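**Tire and pallet load bench, Verkwood annex — notebook entry, Wednesday**

Entry opened 8:20 a.m. Present: B. Maglaya (writing), O. Mathur, M. Ocampo. B. Kramer joined after lunch.

The purpose of the session was to repeat the static crush series on the Dewulf carcass tires, using the stiffer base plate fitted last week. The earlier series is recorded on the preceding pages and should be read with caution. The old plate flexed under load, and the deflection readings from it are to be treated as upper limits only.

**Setup**

The tire was mounted on the short axle and lowered onto a single stringer pallet from the Brirkis lot. Pallets were drawn from the top of the stack in the order delivered, with no sorting for quality. Two were rejected before use for missing deck boards and were set aside for the return pile.

Inflation was set at 17 psi for all runs before noon. Mr. Mathur checked the gauge against the bench reference at the start and again at 11:40. The two readings agreed. The load cell was zeroed with the axle hanging free, and the zero was checked between runs. Drift was small enough to ignore until run 6, when the reading failed to return to zero after unloading. The connector at the back of the cell had worked itself partly out. It was reseated and taped, and run 6 was struck from the table.

The connector needs a proper clamp. Tape has been used on it three times now, and the entry from the spring says the same thing.

**Morning runs**

Load was applied in steps of 160 pounds with a one-minute hold at each step. The first audible cracking was logged by Ms. Ocampo, who stood at the side window with the clock. The operator at the pump can't hear it reliably over the motor.

- Run 1: cracking at step 9. Lead board split along the nail line. Stringers intact.
- Run 2: cracking at step 11. No visible split until step 13.
- Run 3: cracking at step 7. Board had a large knot near the left stringer.
- Run 4: as run 2, within one step.
- Run 5: cracking at step 10. Tire walked sideways and the run was stopped early.
- Run 6: struck, see above.

Run 5 deserves a comment. The tread blocks had caught in the gap between the second and third boards, and as the load rose the tire climbed toward the wider board. The side guides did their job. It is recommended that future runs record the position of the tread relative to the gaps, which we have not done so far. A chalk mark on the sidewall would be sufficient.

Work stopped from noon to 12:50.
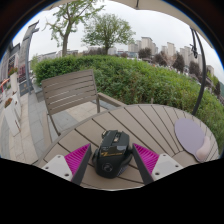 *Mouse on the slatted table, outdoors.*

**Afternoon runs**

Mr. Kramer asked that the afternoon be given to the lower inflation setting, and this was agreed. At lower pressure the contact patch spreads over more of the deck, and the expectation was that cracking would come later. Runs 7 through 10 support this in a general way, although the spread between pallets is wide enough that I would not put a number on the difference.

- Run 7: cracking at step 12.
- Run 8: cracking at step 14. Center stringer failed before any deck board.
- Run 9: cracking at step 12. Sidewall touched the left guide at the final step.
- Run 10: cracking at step 13.

The stringer failure in run 8 is the first of that type in this series. The broken piece was kept and labeled, and is on the shelf beside the door. The break started at the forklift notch. Ms. Ocampo pointed out that the notch on that pallet had been cut with square corners, while the others in the lot have rounded ones. She will go through the remaining stack on her next shift and separate the square-notched pallets.

Peak deflection in run 9 was 107 millimeters, the largest recorded on the new plate. The dial indicator was close to the end of its travel. Before any further work at low inflation, the indicator should be moved down one hole on the post.

**Base plate**

The plate was checked with the straightedge after run 10. No bow could be found. The four corner bolts were checked for torque, and the rear right had loosened slightly. It was brought back to the value on the card. The sheet now hanging on the frame asks for this check at the end of each day, and I would prefer to see it done at midday as well until the bolts have settled.

**Data and records**

The logger was set to sample continuously and produced nearly 1,000 lines for each run. The files were copied to the shared drive under the Pora folder. Mr. Mathur noted that the time column is still an hour ahead. It has been left alone so that all files in the series agree, and the correction will be made once at the end.

Botond Sárközi has asked for the morning data in a form he can plot beside his own field measurements. I have told him he may have it with run 6 removed and run 5 flagged. He should not be given the old-plate data without the note at the top of this entry.

**Open items**

1. Clamp for the load cell connector — Maglaya.
2. Sort remaining pallets by notch shape — Ocampo.
3. Lower the dial indicator one hole — Mathur.
4. Add a tread position column to the run sheet — Kramer.
5. Broken deck boards to the scrap bin. The nails are to be pulled first, as the yard refused the last load.

Pump switched off and pressure released at 4:35 p.m. Axle left on the stands with the tire deflated.

B. M.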